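Home | Guides | Care and cleaning | Spares | Contact

Flement dustpan and brush set
Section 2: Everyday use

You will need the pan, the brush and a basket or bin to empty into. The set is meant for dry waste only, such as paper, crumbs and pencil shavings.

1. Clear cups and loose papers from the table.
2. Lay the pan down with the lip facing the waste.
3. Hold the pan by its handle and sweep towards the lip in short strokes.
4. Pick out anything too large for the scoop.

Caution: do not sweep up liquids, broken glass or hot ash.

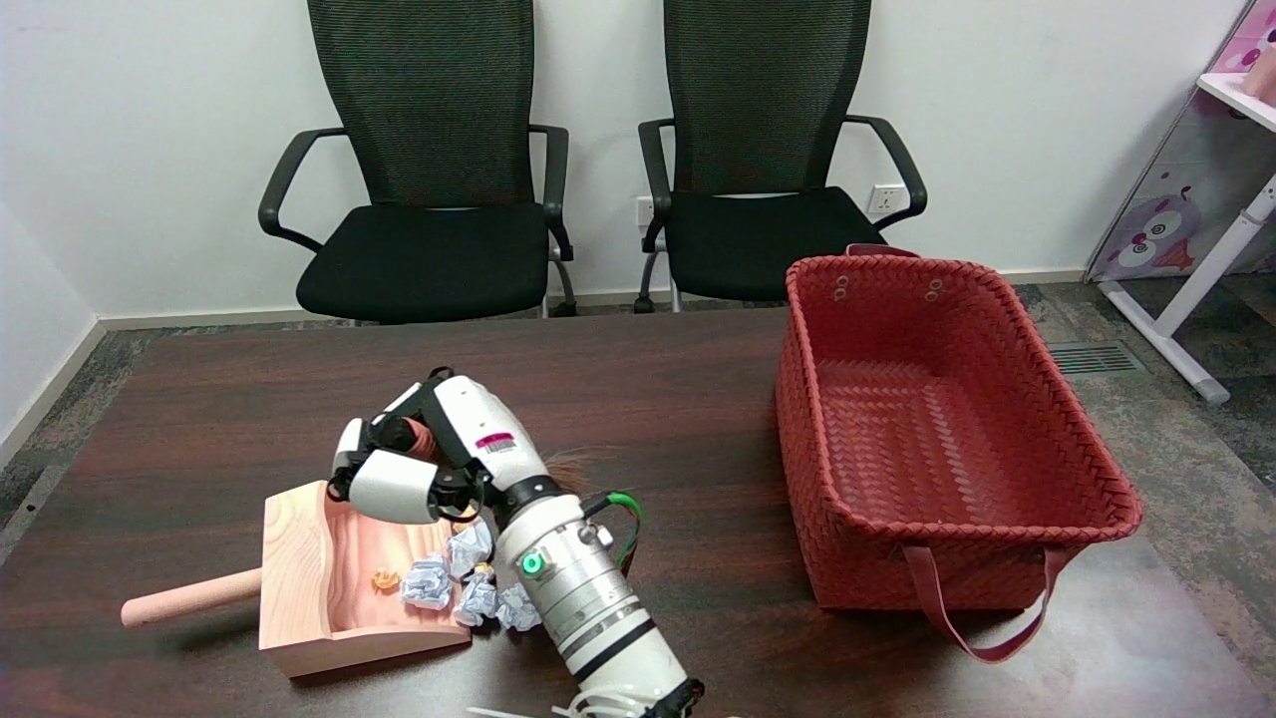 Emptying is best done before the scoop gets full. Stand the basket on the same table, close enough that you do not have to carry the pan far. Crumpled paper takes up a lot of room, and balls left at the lip, like the blue and white ones on the wooden pan, can roll off when it is lifted. Push them to the back wall first. If the basket has long straps, like the red woven one, fold them outwards so they do not hang across the opening.

5. Lift the pan level, tip it over the basket and tap the back once.
6. Shake the brush out over the basket.

Note: small scraps may fall through an open weave. Use a liner.

Fevetmont Household Guides | Contact us | Back to top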